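Removing an old grease smell from plastic plates and a white table

Gunārs Grīnberga
30/11/2018

Hello all. I share a kitchen in Larndale with two other families, and our plastic plates have a smell of old frying oil. I wash them by hand with normal dish soap and they look clean, but when I put my nose close, the smell is there. The table has a little of the same. 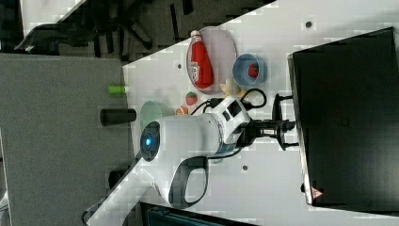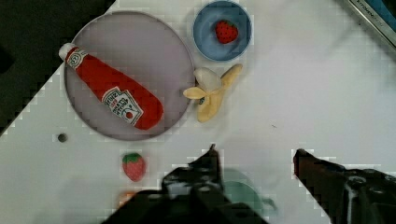 I have tried lemon juice one time, and it became better for a day only. We have 32 plates in the cupboard, so I would not like to buy all new. The dishwasher is broken and the landlord is slow. My wife thinks the sponge is guilty. Is there a method which does not scratch the surface? I also want to know if I can use the same thing on the table, or if it needs a different cleaner.

Wekesa Mollel

Your wife may be right, so please change the sponge first. An old sponge puts the grease back on every plate.

After this, make a paste from baking soda and a little water, spread it over the plate with your fingers and leave it overnight. In the morning rinse it with warm water and wash one more time with soap. I did this with food boxes which had smelled of fish for months. For two of them I had to repeat it, and one I threw away at last.

Do not use steel wool or the green side of the sponge. Small scratches hold the oil and then the smell is harder to remove. For the table I would use only a soft cloth with warm water and a few drops of dish soap, then wipe again with clean water and dry it. Also please look inside the cupboard. If the shelf is greasy, clean plates will take the smell again, especially when they are stacked.

Haruto Miyazaki

Put them outside in the sun, it worked for me.

Atif Tarar

I agree with the baking soda. White vinegar is also possible, one part vinegar to four parts water, and soak for an hour. Please do not mix it with bleach, this is dangerous. Dry the plates fully before you stack them. In my old apartment this was the whole problem, we stacked them wet.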